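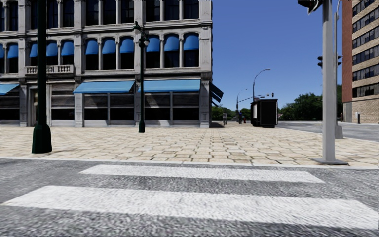 Why I Still Walk to Work

I moved to Galindo in July, and my colleagues said that I must buy a car. I did not buy it. My office is 22 minutes from my apartment on foot, and I believe this short walk is the best part of my day.

Many people think walking is lost time. I do not agree. When I drive, I remember only the traffic lights. When I walk, I know which bakery opens late and which neighbor has a new dog. 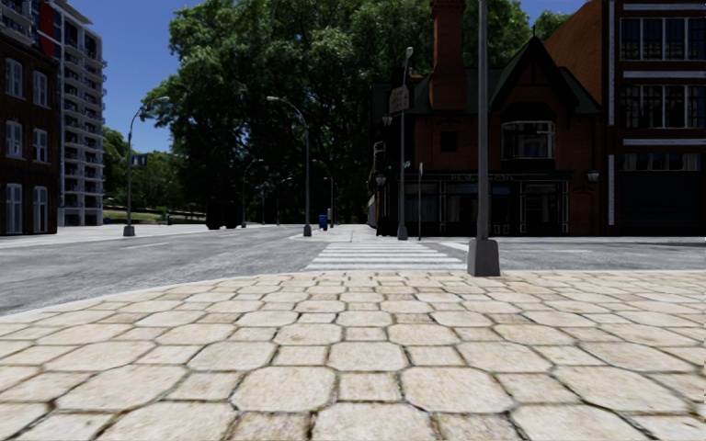 My friend Guoqing Duan says that I am lucky, and he is right. He works at Skirkura, on the other side of the highway, and there is no sidewalk for the last part. I cannot tell him to walk there. A city must first make the way safe, and after this it can ask people to leave the car at home.

I also want more benches. My mother is old and she can walk 200 meters, then she needs to sit. Without a bench, she stays inside.
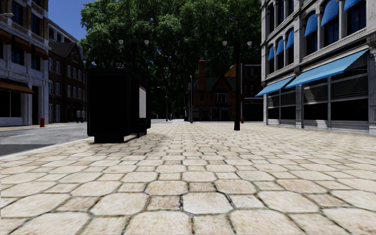

The city spends much money on parking, and drivers still complain. I would like to see a small part of it go to shade, benches and longer green lights for slow walkers.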